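Tuesday, May 4, 2021

Typing this fast, lunch break, so forgive the state of it.

Been chewing on the Wilar story since the weekend and I want to get it down before the next round of headlines washes over it. If you haven't been following – and looking at the front pages, why would you – Wilar is the border district where the ceasefire line between the Romov government and the Mustonen side has been sitting for years. River on one side, hills on the other, a strip of villages between that both capitals claim and neither one fixes the roads in.

In April the shelling started up again. Not a full war. That's how everybody writes it, "not a full war," and I just wrote it too. 22 dead by the count the district hospital put out. The Romov defense ministry had a lower number and then stopped giving one. Mustonen's people said it was all military. The hospital list had ages on it. I read the ages.

So that's what set me off, I guess. The list.

**What got claimed and when**

I went back through my notes because the timeline is already getting mushed together and it's only been a couple weeks.

First reports were a mortar round into the market road in Gornby. Romov blamed Mustonen within the hour. Mustonen blamed Romov by dinner. Both had video. Neither video was from Gornby, as far as I can tell – one of them has snow on the hills and there was no snow on those hills in April, anyone with a weather site can check that. It still got run. I saw it on two different evening broadcasts with the word "exclusive" in the corner.

Then came the monitors' report. Short one. They'd been to the site, they'd measured, they said where they thought the round came from and how sure they were, which was fairly sure. By then both sides had moved on to arguing about the second incident, the bus. The report got maybe four paragraphs anywhere I could find.

The bus. I don't know what happened with the bus. I've read everything I can get my hands on in the languages I can read, and a lot more through the translate button, and I still couldn't tell you. It was on the bridge road, it was hit, people died. Past that point every account belongs to somebody. I'd like to see more people write "we don't know yet" and leave it sitting there for a day.

**The sanctions talk**

Now we've got sanctions talk. Again. The foreign ministers met, they put out the statement, the statement said "grave concern" and "all options." The list being floated has 213 names on it, mostly officers and a handful of company owners. I went through as much of it as has leaked. A good chunk of those names were already on the last list. You can't freeze the same bank account twice. Well maybe you can, I'm not a lawyer.

I'm not against sanctions, for the record, because somebody in the comments last time decided I was. I think they do something when they're specific and when someone does the dull work of keeping them up. The fuel ones did something. You could see it in the crossing traffic, the trucks thinned out and stayed thin. The travel bans I'm less sold on. A colonel in Wilar was not planning a week in the sun.

What bugs me is the timing. A massacre or a thing that gets called a massacre happens, cameras go, ministers need an announcement by the evening news, so names go on a list. Then cameras leave. Nobody checks the list in the fall. I'd bet money there's no full time person on it.

Also the gas. Nobody wants to talk about the gas. The pipeline runs right across the north end of the district and it hasn't stopped for one single day through all of this. Shells going over, gas going under. Every government at that meeting buys some of it.

**About the word**

Had a long back and forth by email with a reader about whether it's right to call Gornby a massacre. She said the word has a meaning and if you use it for a mortar round that may have been aimed at something else, you've got nothing left for when people are lined up against a wall. I take the point. I've gone back and forth on it. I took the word out of my last post and then I felt bad about taking it out.

Where I am today – I'll say "killings" until the investigation is done. If there is one. Romov says it'll open its own, Mustonen says it'll open its own, and the outside one needs both to sign off on access to the site. They've been asked. It's been 16 days. The road's been repaved on the Romov side in the meantime, there was a crew out there with a roller inside of a week. In a district where the main bridge had a hole in it for two winters. Make of that what you like. I know what I make of it.

**People who stayed**

The part I keep coming back to is the villages. Local radio did a long piece, a call-in thing really, folks ringing from cellars. It's not well recorded and the host talks too much. But it's the best reporting anyone's done on this and I'd trade it for every panel show I've sat through.

One caller had moved her hens indoors. One wanted to know if the pension office was open and would not get off the line until somebody told her. (It wasn't. They told her to try Thursday.) A man called to say the seed potatoes were going to rot if he couldn't get out to the field, and the host tried to steer him to politics, who do you blame, and he said he'd already told them about the potatoes.

I listened to that twice on the drive home.

There's a school in Gornby with 20 kids left in it. Used to be a lot more. They had lessons in the hallway, away from the windows, for most of the month and then the district closed it. The kids got sent to relatives down the valley, some on the Romov side and some on the Mustonen side depending on whose aunt lived where. So you've got a class where half can't phone the other half because the networks don't connect across the line. That got one sentence in the big wire story, near the bottom, after the currency numbers.

**Coverage gripes, quickly**

I'm running out of break so these are in no order.

Maps. Please label the ceasefire line. Three papers ran maps with a solid border on it like it's settled, and two of the three had it on the wrong side of the river. The line moved after the second round of talks, it's been in the public text for years, it takes five minutes.

"Both sides accuse each other." Okay, they do. Did either one let you onto the road? Say that. It's news if one let you in and one didn't. In this case niether did, and that's news too.

Anonymous western officials. I've lost track of how many of these I read in April and not one told me anything the hospital list hadn't. "We're watching closely." Great.

Experts. I would like one expert who has been to Wilar since the bridge was damaged. One. I've been once myself, and that was long before, and I was mostly carsick, so I don't count.

And the live blogs. I refresh them same as everybody. But I noticed on the second night that I'd been up till past one refreshing and what I knew at one was exactly what I knew at nine, except more scared. I've put a limit on it now. Morning and after supper. It mostly holds.

**What I'm watching next**

- The access question. If the outside team isn't in by the end of the month then I don't think it's ever getting in.
- Whether the Romov parliament brings the emergency law to a vote. It was drafted before the shelling. I've seen the draft date.
- Prisoner swap. There's been a rumor of one for ages. The families' group on the Mustonen side went quiet last week, and the last time they went quiet there was a swap.
- Planting. If people are let back to the fields. I know that's not what the analysts watch but if you see tractors out in the strip then something's been agreed to, whatever the ministers say about it.

The ferry too, if it starts up again, somebody please write me. The timetable page has said "temporarily suspended" so long it has ads on it.

I had a paragraph here on the Mustonen elections and I'm cutting it, it wasn't ready and I was guessing. Next time maybe. A couple people asked for sources in one place and I'll do that, the last post has most of them already, scroll down. The monitors' report is a pdf and the link breaks on phones for some reason. Use a computer.

Also yes I saw the correction about the district council. I had them voting on the curfew, and it was the governor's office that did it by decree. Changed it in the old post, left a note at the bottom. Thanks to whoever sent that in, you didn't leave a name.

Ok. Back to work. Comments are open, be decent, I'm deleting anything with that snow video in it.
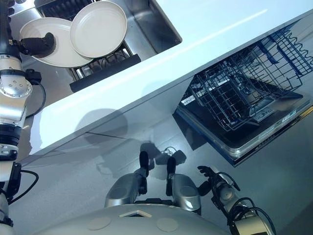 Two white plates over the sink, dishwasher open.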